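## 1. The bed

Noeline Ashby rented out the back bedroom of her house in Rustcombe for twelve years, and in that time four people slept in it. The last was Arnar Lund, who worked nights at Deltel and left in August with two suitcases and a box of records. He paid up to the end of the month and stripped the bed before he went.

The jacket turned up in October, when Noeline went looking for the spare pillowcases. It was on the top shelf of the closet, behind the electric heater. She pulled it down by one sleeve and a coat hanger came with it and hit her on the wrist.

She put the jacket on the bed and called Tove Bech, who lived next door.

"Is it a good one?" Tove asked.

"It's green," Noeline said. "Or blue. Come and see."

Tove came over in her slippers. She stood at the foot of the bed and looked. Noeline had put the rose bedspread back on that week, the cream one with the brown flowers, and the jacket looked very dark against it.

"He'll want that," Tove said. "It gets cold where he went."

"He's had two months to want it."

"Maybe he thinks he lost it on the train."

Noeline picked up the collar and read the label. GHOLY. She had never heard of it. Tove hadn't either. There were black straps inside, and the two of them spent a few minutes deciding how they ought to lie. Tove thought they should be tucked in. Noeline thought that if you tucked them in, you'd only have to find them again.

"Spread it out properly," Tove said. "You can't fold a thing from a heap."
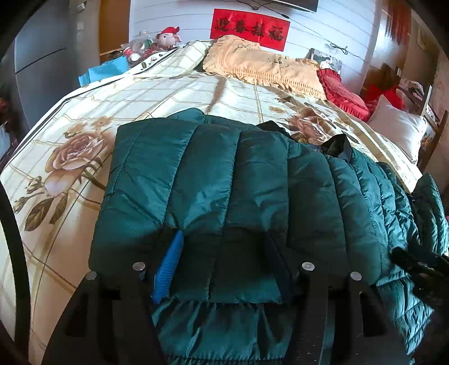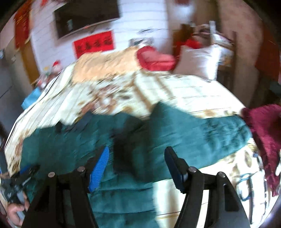
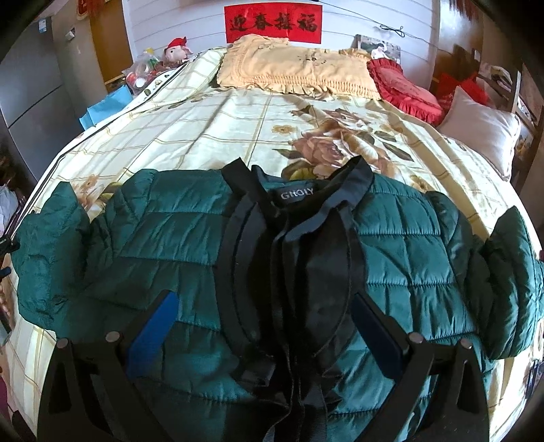

## 2. The box

The only box in the house was the one the kettle had come in. Folded in half, the jacket stuck out of the top. Folded again, it went in and came slowly back up. Noeline put her forearm on it and Tove reached for the tape, but the tape was in the kitchen, and by the time she got back Noeline had given up and was sitting on the bed.

"Roll it," Tove said.

They rolled it from the hem, kneeling on it as they went, one on each side of the bed. Air came out of it with a sigh. When they reached the collar Tove held the roll shut with both hands and Noeline tied it with the cord from her bathrobe.

It went into the box and stayed there.

"Now you've lost your cord," Tove said.

"He can mail it back."

Noeline had an address for him, written on the back of a Praltard seed catalog. It was care of somebody named Védís Briem, and there was an apartment number that could have been 605 or 805. Noeline had written it down herself, standing at the front door while he held the cab, and she could not tell which. She took the catalog to the window. Tove took it to the lamp.

"Six," said Tove.

"I make my sixes rounder than that."

"Call him, then."

Noeline did not like calling people who had moved away. It made them think something was wrong. But she went downstairs and did it, and Tove listened from the landing.

He answered right away. Noeline asked about the new job and the weather, and then she told him about the jacket. There was a pause.

"It isn't mine," he said. "That was in the closet when I came. I thought it was yours."

## 3. Tuesday

That left the tenant before him. Sibusiso Modise had stayed for only one winter. He used to do the crossword at the kitchen table and leave it for Noeline to finish, and she had saved his Christmas card because it had a good robin on it. The return address was printed on the envelope. It was on the other side of town, above the Darko shoe repair shop, 2 stops away on the bus.

On Tuesday she untied the cord, put it back on her bathrobe, and shook the jacket out over the bed. It filled up again in a minute or so. She went through the pockets, which she should have done in the first place, and found a bus ticket, a folded piece of newspaper, and a glove.

The newspaper was a crossword. All but the bottom corner had been filled in.

She sat down and looked at the last clue for a while. Then she carried the jacket downstairs over her arm — it was too big for the shopping bag — and knocked on Tove's door to ask if she felt like a ride on the bus.

"Give me a minute," Tove called. "I'm in my slippers."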